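Trekia 仿真数据组招募远程操作员，工作地点在 Cavelau 园区，岗位为兼职，按有效条数结算。报名即日开始，11月底截止。

## 做什么

操作员戴手部追踪设备，在仿真环境里控制一只仿人机械手，完成指定的桌面动作。系统把每一次操作的关节角度、手指开合和画面同步录下，作为模仿学习的示范数据。项目内部名称为 Harasym，目前采集的是“杯子与料箱”这一组任务：白色桌面，一个青绿色料箱，一只白色圆柱杯，用右手操作。

单条示范从手臂进入工作区算起，到手离开杯子并退回起始位为止。抓握时手指要绕住杯身，不要只用指尖夹杯沿。杯子靠近料箱时，注意手背和箱壁之间的距离，碰箱即作废，需要重录。

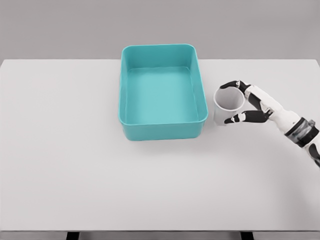

## 任务内容

本期共有4种动作：

1. 握住杯子，竖直提起，放入料箱。
2. 握住杯子，移到料箱上方，转动手腕使杯口朝下，停稳后放回桌面。
3. 握住杯子，绕过料箱一周，放回原处。
4. 从箱内取出杯子，放到桌面任意空处。

每种动作都会更换杯子的起始位置。起始位置由程序给出，操作员不能自行调整。全组计划采集133组起始位置，每组由不同的人各录一遍。

第2种动作的废条最多，问题集中在转腕阶段：手腕转得太快，追踪会丢帧，手指在画面里跳动，这样的数据不能用。请匀速转动，肘部抬高，手臂不要压在料箱边沿上。杯子里没有装东西，不需要做抖动或敲击的动作。

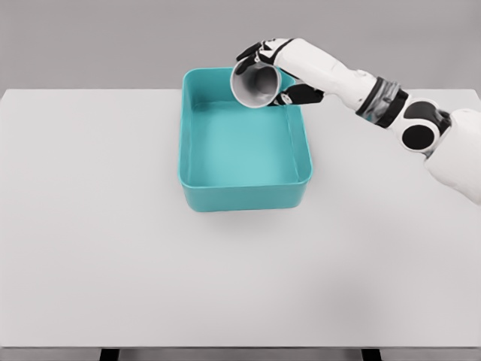
任务2，杯子移至料箱上方，杯身倾斜。

## 要求

- 年满18周岁，右手活动正常，能连续抬臂操作。
- 矫正视力正常。佩戴头显容易眩晕的，请在报名时注明。
- 能读懂中文任务单，按单操作，不自行增减步骤。
- 不要求编程基础，也不要求有机器人方面的经验。
- 参加过 Musosdale 上一期采集的人员可以报名，但仍需重新试录，两期的手部模型不同，旧的标定文件不能沿用。

## 时间与报酬

每班录制时间不超过两小时，中间休息两次。每人最多排7个班次，班次可以不连续，在排班表里自选。迟到超过一刻钟的，当班名额转给候补人员。

报酬按有效条数计算，单价写在协议里，签字前可以逐项核对。试录期间的数据不计入有效条数，按到场时间另付补贴。因设备故障造成的废条照常计酬，由当班工程师在记录表上标注。对质检结果有异议的，可以申请复看回放，申请须在收到结果后三天内提出。

## 数据说明

我们保存手部和手臂的运动轨迹、仿真画面以及任务编号。不录操作员的面部和声音。每位操作员使用一个数字代号，姓名与代号的对应表单独存放，只用于结算。已提交的数据可以申请撤回，须在当期数据集冻结之前提出，撤回的条目不再计酬。

## 报名与试录

本期招69人，录满为止。请在 Trekia 网站的招募页面填写报名表，写明惯用手、身高和可到场的时段。身高用于设定手臂的初始标定，请如实填写。

收到试录通知后，请按约定时间到 Cavelau 园区前台登记，带身份证件。试录内容为第1种和第3种动作，录完当场告知是否通过。未通过的可以再约一次。通过后签协议，领取代号，开始选班。

到场时请穿窄袖上衣，右手不要戴戒指、手表和手链。指甲过长会影响手套贴合，请提前修剪。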